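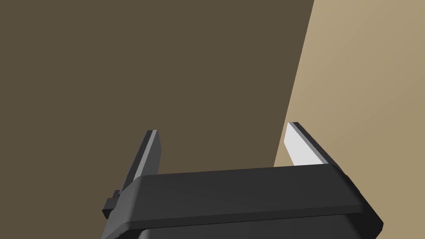
Ullano estrena tarjeta de puntos y sortea vales de compra

15 ene 2026

La cadena de supermercados Ullano puso en marcha ayer su nueva tarjeta de puntos, que sustituye a los cupones de papel de toda la vida. Los cupones que queden en casa se podrán canjear hasta junio. Después, nada.

El funcionamiento: un punto por cada euro de compra, y al llegar a 80 puntos la caja descuenta 3 euros del ticket siguiente. No se acumula con ofertas de segunda unidad ni con el folleto semanal. Carne, pescado y fruta a granel sí suman. Tabaco, loteria y tarjetas regalo, no.

Para arrancar, sorteo. Quien active la tarjeta en la web o en el mostrador de atención al cliente entra en el reparto de 675 vales de compra, a gastar en cualquier tienda de la cadena menos la de Harnau, que sigue en obras y no reabre hasta después de Semana Santa. Un vale por hogar. Hay que ser mayor de edad y conservar el ticket de la primera compra con tarjeta.

"La gente perdía los cupones o se los encontraba caducados en el bolso, nos lo decían en caja todos los días", explica Chunhua Cui, responsable de fidelización de Ullano. Según Cui, en la prueba previa de la tienda de Zaltness se dieron de alta 2898 clientes, más de lo que esperaba la empresa. También hubo quejas: la aplicación no reconocía algunos códigos postales y los puntos tardaban en aparecer. Dice que está arreglado.

Los que no quieran aplicación pueden pedir la tarjeta de plástico, gratis la primera. Si se pierde, el duplicado se paga.

La competencia también se mueve. Lyimo, que tiene tiendas en las mismas zonas, mantiene de momento su folleto con descuento directo y sin registro, aunque prepara cambios para después del verano. No ha querido dar mas detalles.

Las bases completas del sorteo se pueden consultar en las tiendas, en el tablón de la entrada. En la web todavía salían anoche las de la campaña de Navidad. Los ganadores recibirán un mensaje al móvil y tendrán que recoger el vale en persona, con el DNI, en la tienda donde hicieron el alta.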